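A visit to the Brandão fruit house in Fleltevbridge
Posted on 8 February 2021

I wrote most of these notes in May, the same evening when I came home, and then they stayed in a drawer. My cousin asked me for them, so now I have typed them and put some order in them.

Brandão is a fruit wholesaler in Fleltevbridge. They buy fruit from ships and from farms, keep it, ripen it if it needs ripening, and sell it to shops and school kitchens. Once in the year they let visitors in. I teach cooking to adults and I handle fruit every week, but I had never asked myself what happens with it before the shop.

Getting there

Fleltevbridge is 67 kilometres from where I live. I took the early bus, then walked from the station along the canal. The signs to the warehouse are small and one of them was turned to the wrong side. If you go, follow the road with the tyre shop and do not turn at the chapel, as I did. I lost some time there but a man with a dog showed me the way.

At the gate they write down your name, and you receive a hairnet and a paper with the plan of the buildings. Rings and watches go in your pocket. There were around 166 visitors for the whole day, the lady at the desk told me, divided in small groups. My group had a retired couple, a baker from Flivton and two students of nutrition.
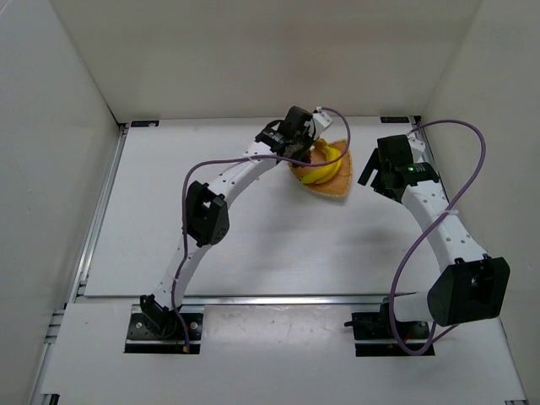
The cold rooms

Our guide was Nazma Cassim. She has worked with bananas for many years and speaks of them as other people speak of horses. She asked us to close every door behind us, and she checked that we did.

The bananas arrive green and hard. They travel cool, but they must not travel too cold, because then the skin becomes grey and dull and the fruit never gets its good yellow colour. I did not know that this damage cannot be repaired. I have put bananas in the fridge when they were still green, and I will stop doing it.

The ripening rooms are tall and closed tightly. When the room is full, they let in a small quantity of ethylene, the gas which fruit also makes by itself. After this the bananas begin to ripen, all more or less together, and the staff control the temperature for the next days. A warmer room gives a faster result, a cooler room gives more time. The customer says which colour he wants. School kitchens ask for yellow fruit for the same week. The shops prefer it with green tips, so it can stand some days on the shelf.

We could look in one room from the door. The air was heavy and a bit sweet, and the fans made so much noise that Ms Cassim had to shout. The baker asked if she could buy the very ripe ones for banana bread. Yes, she could, and they exchanged telephone numbers.

Grapes are another story

Grapes do not ripen more after they are cut from the vine. What you buy sour will stay sour. Apples, pears, bananas and mangoes belong to one family in this respect, and grapes, cherries and oranges to the other. Ms Cassim has no patience with people who leave grapes on the window sill and wait.

For the same reason they taste the grapes at the reception door, before they accept the load. Someone takes berries from the bottom of the bunch, where they are usually less sweet. If the stalk is brown and dry, the bunch was picked long ago. If it is green and bends, it is good. There is also the white dust on the skin, called bloom. It is natural and protects the berry, so you should wash grapes only shortly before eating. At home I always washed all of them at once and then wondered why they became soft.

She also said to keep them in the fridge, away from onions.

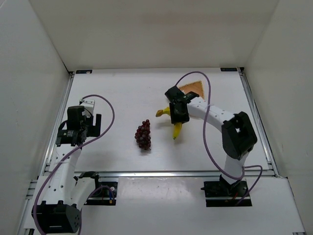 Lunch and the small talk

We had lunch in the canteen: soup with lentils, bread, and fruit of course. The soup needed salt. After it, Sebastian Stanciu from the buying office gave a talk with the title "What is a good banana?". It was longer than planned but I liked it. He has a dry way of speaking.

Mr Stanciu explained the words, which I had always used wrongly. The single fruit is a finger. Several fingers joined at the top make a hand, and the hands grow on one big stem. What we put in the shopping basket is usually only a part of a hand, and in the trade they call it a cluster.

The brown specks on a yellow banana are called sugar spots. They mean that much of the starch has already changed to sugar, so it is the best moment for eating it raw or for baking. A long dark line on the skin is often only from rubbing during the transport, and under it the flesh is fine. A split at the neck is worse.

I wrote down three pieces of advice for my cooking group:
Lift the cluster by the crown and do not pull at one finger, for the neck tears easily.
Lay it with the curve up, or hang it, so the weight does not press on one place.
Keep it apart from the other fruit, unless you want the other fruit to ripen.

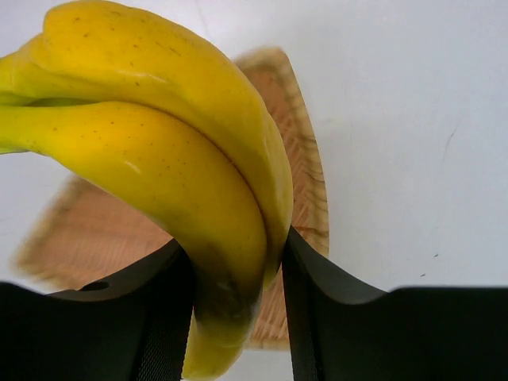
The shop and the way home

There is a small shop beside the gate. I bought pears, a jar of quince jam from Pondent and a kilogram of dark grapes. The entrance cost 3 pounds and they take this off when you buy something. Bring your own bag.

The toilets are only in the first building, so go before the cold rooms. Take a pullover also in May. For small children I think the tour is too long, and there are many forklifts in the yard.

I missed the bus by a minute and ate half of the grapes at the stop, unwashed. The pears needed four days on my kitchen table, beside one banana.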